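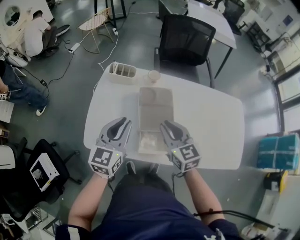 So the budget went through! I'd been telling everybody at the Holtville shop that it would slide to next year (I even lost a sandwich to Shadi Nasrallah over it), but the word came down in July and we're now officially buying equipment instead of just talking about it.

The short version: four more pairs of hand-held grippers, the kind you hold one in each fist with a marker cube at the base, plus the cables, trays and tables to go with them. Elvira Rengifo did the spreadsheet and I mostly nodded. What surprised me was how much of it is small stuff. The organizer boxes, cups and trays for the tabletop tasks came to $1,474, and that's before a single power strip! Kevin Cabrera wants 24 of those little compartment boxes so every table can be set up the same way, and after a week of watching people hunt for parts I'm on his side.

We did go back and forth on whether to put the whole pot into one fixed arm from Takács. I liked the arm, I'll admit it. But we'd have one station and a long line behind it, and with the hand-helds several people can work at once, sitting at a plain table. Otis Mahmoud priced both and the hand-helds won pretty easily. The arm goes on the list for the next round, along with better chairs, which I put in myself and underlined.

Floor space is the bit we haven't solved. Each new station needs a table, a chair and somewhere to plug in, and I'd love to get the cables up off the floor before we add any more of them. Eusebio Benavides is measuring the room this week, and he figures we'll need about 80 feet of cable cover. That wasn't in the spreadsheet, so Elvira is thrilled, as you can imagine.

Orders go out once the Groradham quote comes back. If you want something added, tell Elvira before then, and please bring a price with you.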